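Trerkmont clinic opens a second evening group for adults with insomnia

If you've been staring at your bedroom ceiling at three in the morning (hi, me too), there's some good news out of the Trerkmont Sleep and Mood Clinic this month. The evening insomnia group is doubling up. Starting in February there will be two sessions a week instead of one, and the second will run at 7:30 p.m., so people with normal jobs and small kids can get there without skipping dinner.

I've been writing about the waiting list for a while now, mostly because I was on it. Last fall it had 57 names. I was somewhere in the middle, and by the time my turn came up I'd bought two pillows, a sound machine and a truly awful herbal tea, none of which did a thing for me.

The group is a form of cognitive behavioral therapy for insomnia, usually shortened to CBT-I. It isn't new, and the clinic isn't claiming it is. Sleep doctors have recommended it for years as the first thing to try when bad sleep goes on for months, ahead of pills for most adults. What's been missing in our area is enough people trained to run it. Ristach, over the county line, has one therapist who offers it, and she stopped taking new patients last summer.

Friederike Kuhlmann runs the Trerkmont program, and I caught her on the phone between appointments. She told me the clinic answered 3,526 calls about sleep last year, and that a good share of the callers had been struggling for more than a year before they picked up the phone. "People think they have to be falling apart first," she said. "They can call when it's just been a lousy few months."

I asked her what trips people up the most and she didn't even pause. It's the sleep diary! Everyone hates the sleep diary. You write down when you went to bed, when you think you fell asleep, how often you woke up and when you got out of bed, and you do it every single morning. I lasted four days before I lost mine under the car seat. She gave me another one and I started over.

The part I found hardest was the time limit. You work out how much sleep you're really getting and then spend only a bit more time than that in bed, which for me meant staying up until well past midnight for the first couple of weeks. I was a bear. My sister stopped calling. Then somewhere in week three I noticed I was dropping off fast, and the therapist let me add fifteen minutes, then another fifteen. I won't tell you I sleep like a baby these days, but I do sleep.

That step isn't for everybody, by the way. Kuhlmann wanted me to mention that people with bipolar disorder, a seizure disorder or untreated sleep apnea should talk with a doctor before cutting back their time in bed, and so should anyone who drives for a living. The clinic asks about all of this at the first visit, and some people get a gentler version or go for an overnight sleep study before they do anything else.

The new session will be led by Mi-kyung Kwak, who moved over from the Grastden hospital's anxiety service and has run groups there for years. She's especially interested in people whose insomnia and anxiety feed each other, and that's a lot of us. She said plenty of patients arrive with the worry about sleep having grown bigger than the sleep problem itself. They're clock watching and doing math at 4 a.m. (If I fall asleep right now I'll get two hours and forty minutes. I know that math very well.)

Her first assignment is to turn the clock around to face the wall. I did that one before I ever joined and I still recommend it to everybody I meet, whether they asked or not.

Between the two sessions there will be room for 28 people at a time. The course lasts six weeks, an hour and a quarter per meeting, with one short phone check-in after it ends. You don't need a referral, though some insurance plans will want one before they pay, so call yours first and save yourself the headache. The clinic has a sliding fee for people without coverage, and you can ask for the form at the front desk.
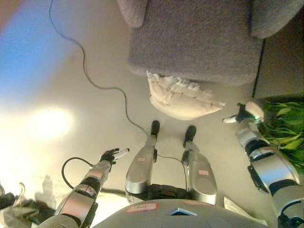
4 min read

Money for the extra session comes from the Jang Fund, which gave the clinic a $3,578 grant to cover workbooks, evening reception hours and part of Kwak's training time. That won't last forever, and Kuhlmann was pretty frank that they'll have to look at the numbers again in the summer. If the seats stay full, she thinks she can make the case for keeping both groups.

A daytime group for older adults is also being talked about. Nothing is settled there, and when I pushed a little I got a laugh and a "check back with me." I will be checking back. My mother has been up at five every day since she retired and swears she's fine, and then she's asleep in front of the news by 6:45.

One more thing that I wish I'd known going in: you're allowed to be quiet. I'd pictured a circle of chairs and everyone having to share their deepest feelings, and I came close to bailing in the parking lot. For the first two meetings I said my name and pretty much nothing else, and it was fine. By the fifth I was arguing with a retired bus driver about whether naps count. (They count. Write them down.)

If your sleep trouble comes with loud snoring, gasping, legs that won't stay still, or a mood that's gotten really dark, bring that up when you call and don't wait for a group seat. They'll book you to see someone one on one. And if you're having thoughts of hurting yourself, call or text 988 any time, day or night.

Sign-up for both evening sessions is open now by phone or at the front desk. The earlier group still meets at 5:45 p.m., and people already in it can switch to the later one if they let the desk know before the first meeting.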